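Clatmont team teaches arm to ask before it picks

Research news

A robotics group at Clatmont has published early results from a method that lets a robot arm hold off on a task when the instruction it has been given could mean more than one thing. The method is called Masix. In place of guessing, the arm stops, names the objects it is unsure about and waits for a person to choose.

The work deals with a common problem in household and small-workshop robotics. People tend to give short, loose instructions. "Put the white one away" is clear enough to someone who knows what is meant, but a table may hold more than one white thing. Most systems trained on recorded demonstrations will pick whichever object scores highest and go ahead, even when the runner-up is very close behind.

Masix adds a second step between reading the instruction and moving the arm. The system scores every object it has found against the words of the request. It then makes small changes to the wording and to the camera picture, and scores the objects again. If the same object keeps coming out on top, the arm moves. If the answer changes from one round to the next, the arm stays where it is and a question appears on the operator's screen.

The check runs 18 times for each instruction. The group tried fewer rounds and found that the arm asked too few questions when objects were close in color or size. Running more rounds made the pause before each move longer and did little for the results.

Tests were done on a tabletop with everyday things on it, viewed by a fixed camera. Each setup used five objects, and the instructions ranged from exact ("pick up the sponge") to vague ("move the small white thing"). The same instructions were also given to an older version of the software that had no way of asking.

According to the group, the older version did well with exact instructions and poorly with vague ones, as expected. With Masix switched on, wrong picks on vague instructions became rare. The cost was time. Operators had to answer questions, and a few of those questions were ones a person would not have needed to ask. The system sometimes wanted to know whether "the dish" meant the dish or the thing lying in it.

That last case has turned into a project of its own. When one object rests inside another, the scoring step tends to treat the two as rivals, and small changes to the camera picture can tip the answer either way. The group is now testing a rule that groups stacked or nested objects first and only separates them if the instruction calls for it. Early runs look better, but the rule has trouble with tall containers that hide most of what they hold.

The software that finds the objects came from Idahosa, an earlier Clatmont project on sorting mixed items, and was left mostly unchanged. The question step is new. It was written so that it can be added to an existing controller without retraining, although the group has tried it on only one type of arm so far.

Some limits remain. The fixed camera sees the table from a single side, and objects that block each other are still a weak point. Instructions were typed, so the results say nothing about speech. All of the operators worked in the lab and knew the system, and people who are new to it may answer its questions differently or lose patience sooner.

A follow-up is planned with Betudmont, which will run the method at its own site with operators who have not used a robot arm before. That round is due to start in March. The group says it will release the instruction list and the scoring code at the same time — the camera recordings will come later, once they have been sorted.

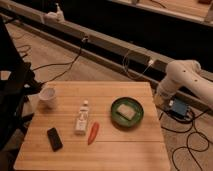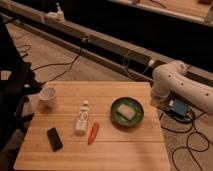 The tabletop in both views, with the cup, phone, bottle, chili pepper and sponge in its dish, and the white arm at the right.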